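Workshop Tips: Before You Let a Machine Do the Clearing Up

Filed under: benches, desks, shared rooms
July 4, 2020

Grastard has been selling its tidying routine to small workshops since April, and we've had enough letters about it to fill a page. The pitch is that the arm clears the desk and the people get on with the real work. I have my doubts. Somebody still has to decide what counts as clutter, and in most shops that somebody is whoever was already doing the sweeping.

Still, if your employer has signed up, a few habits will save you some grief.

Give every tool a home before the first run. A machine can only put things back if there is a back. Paint an outline on the pegboard, or tape a square on the desk and write the tool's name in it.

Get food and phones off the work surface. The Flerninar setup sheet gives them one line at the bottom of page 3, and it deserves a page of its own. Put up a shelf by the door for personal stuff and agree that nothing on it gets touched.

Move plants and floor lamps back against a wall. People step around them without thinking. Leaves in particular hang out over places you believed were clear.

Keep a broom. The sales sheet from Grimness says you won't need one. You will.
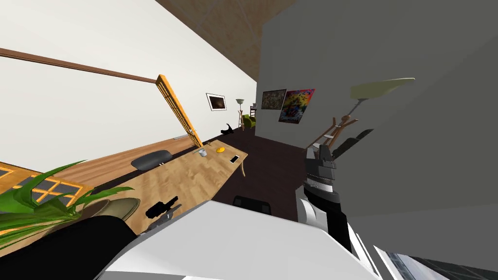 Does an automatic tidying arm cut down the hours people spend cleaning?

It moves the hours more than it cuts them. At the Amrani joinery shop, the log for the first stretch showed 659 pickups, and 614 of them went where they should. The rest were put right by hand, and those minutes went down as "production" because the timesheet had no other box for them.

Which brings me to the paperwork. If you're the one who resets the thing, write it down. Use a cheap notebook hung on a string by the switch, and put the time, what went wrong and how long it took you. After 20 entries you'll have something to show the boss when he wonders why the orders are behind. Without it, all he has is the supplier's chart.

Ask for a new line on the job sheet as well. Watching a machine is work. It's dull work, and it tires people out in a different way than lifting does, so swap whoever is on it at every break. Shops that leave one person on it all shift get a bored person who stops looking.

Old hands worry that they'll forget where things are once they stop putting them away themselves. I think they're right to. Do the last clear-up of the week by hand, everybody in, machine off at the wall. It also shows you which tools have been drifting to the wrong end of the room.

One for the wood finishers: wipe oil and wax off handles before you leave them out. Slick handles are a nuisance for fingers, and I can't see grippers liking them any better. A rag with a little mineral spirits does it. Lay the rag flat outdoors to dry afterward, never balled up in a bin.

Next time: getting glue out of a plane iron, and whether those magnetic strips are worth the money.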